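Workshop notebook, May
Drimora pedal steel, rebuild before the Clirton dates

Picked up where I left off with the changer. The pedal steel came back from its last run of shows with the third pedal slow to return and a buzz on the low strings that Rocío says was there through the whole second half of the tour. She plays it hard and she plays it every night, so I'm not surprised by the wear. I am a little surprised at how much lint was in it.

Took the bottom cover off and laid the pull rods out in order on a towel. Two of them had a slight bow. I rolled them on the bench glass and straightened what I could, but the one for the fourth string raise still wants to drift toward its neighbor. I'll bend up a new one from stock. The nylon tuners on the ends are fine except for one with a chewed slot, and I have a bag of those.

The return spring on the third pedal was the original. It had lost tension compared with the others, checked side by side on the fish scale. Replaced it, and the pedal came up properly, but then the raise overshot and went sharp. Backed the nylon off until it sat where Rocío likes it, a hair under what the tuner calls correct. She hears that third against the singer and wants it soft. I've stopped arguing with her on this.

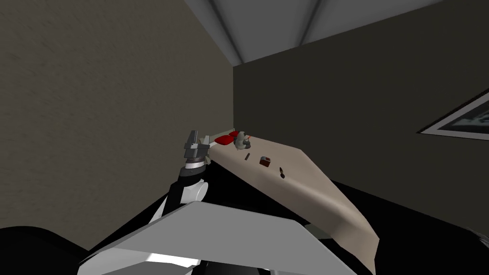
The buzz took most of the morning. My first guess was the changer fingers, and I did clean them, with lighter fluid on a pipe cleaner and then one drop of oil at the axle. No change. I then went after the pickup mount, tightened both screws, no change. In the end it was the leg socket at the front left. The socket plate had worked loose and was rattling in sympathy with the low B. One screw had stripped its hole in the maple. I drilled it, glued in a hardwood plug, and left it clamped over lunch.

After lunch: plug is solid. Redrilled and put the screw back with wax. Buzz is gone with all the legs on and the guitar at full height. Check again once it has been in a cold van.

Notes on the amp, since it came in with the guitar. It's the Fadside combo she bought in the winter. Complaint is a volume drop after it has been on for a while. It ran from ten in the morning and I caught the drop once, near noon, and could bring the level back by tapping the second preamp tube. Swapped the tube with a known good one. Cleaned the socket and retensioned the pins. It's been steady through the afternoon, but a fault like this likes to hide, so I'm leaving it on while I do the rest. Austra, if you come in and hear hum, that's what it is. Don't switch it off.
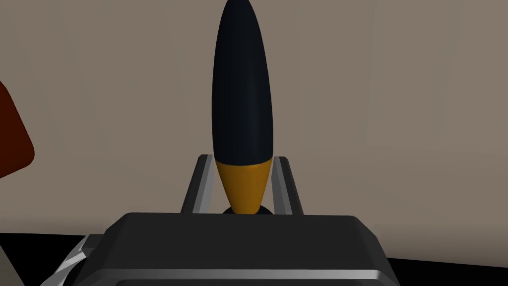
Upright piece, black body over a yellow cone.

Strings. Rocío wants to stay with the same gauges, but I talked to her on the phone about the unwound sixth. She has been going back and forth. With the unwound the lower is quicker, and she says the slide up into the chorus on "Eglītis" needs that. With the wound it's warmer and the travel on the lever is longer. That song is the closer now, and they've started stretching the ending, so the lever gets a lot of use. We agreed to leave the unwound on for Clirton and I'll put a wound one in the case with a note on how far to turn the tuner if she changes her mind.

Knee levers: the left vertical had side play. Shimmed it with a brass washer. The right inside lever has a harder stop than the others and she has asked for it to be softer. I glued a scrap of felt to the stop and it feels better, though it may throw the lower off as the felt packs down. Needs a look after the first few shows. 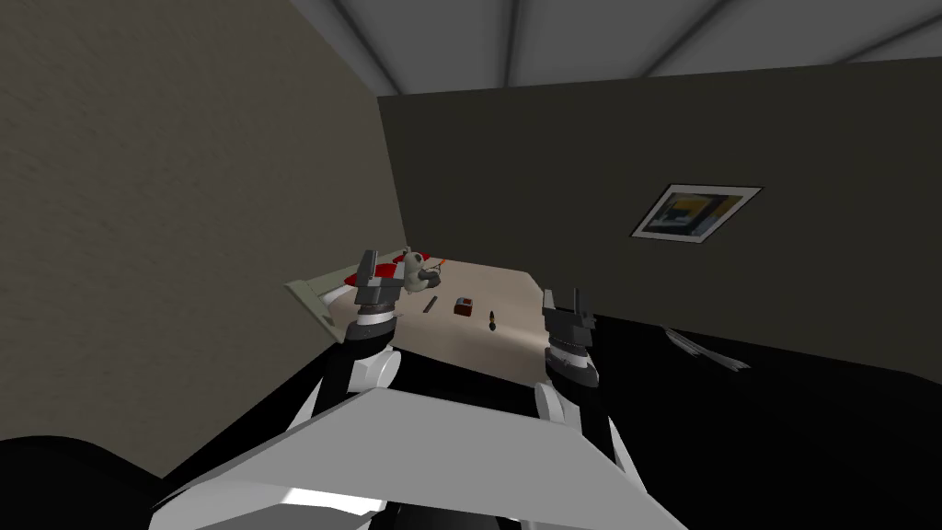
Two arms at the corner table.

Austra's part of the job is the volume pedal, which is on her side of the bench with the string off. The pot is scratchy in the last part of the sweep. She wants to fit a sealed one and I agree. The old cord can go in the bin. When restringing it, wind on the pulley the same direction as the drawing inside the cupboard door. I got this backward the last time and had to do the whole thing over.

Things I would like to have and don't: a proper reamer for the rod holes, more of the small cotter pins, and 100 feet of the braided pedal cord so we can stop ordering it in bits. Austra to add these to the next order. 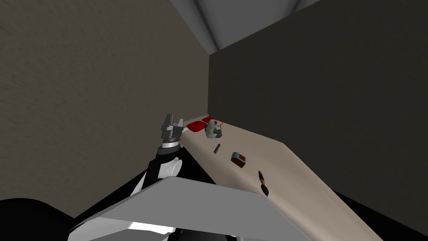

Gripper open, near the far left of the tabletop.

Late in the day I tuned it all up and played for half an hour. I'm no player, but I can run the pedals and listen. A and B pedals together come back to pitch. B alone comes back slightly flat on the third string the first time and then settles, probably the new string stretching. Will check in the morning before I call it a fault. Cabinet drop is small and no worse than it was before.

Still to do:
New rod for the fourth string raise.
Volume pedal pot and cord (Austra).
Glue the loose corner of the case lining.
Retune cold, first thing, and write the readings inside the lid.
Call Rocío about pickup time. She has rehearsal until 3 and will come by after that.

Amp still on at close. No drop since the tube swap.

Workshop notebook | Contact the bench | Copyright the workshop, all rights reserved | Back to top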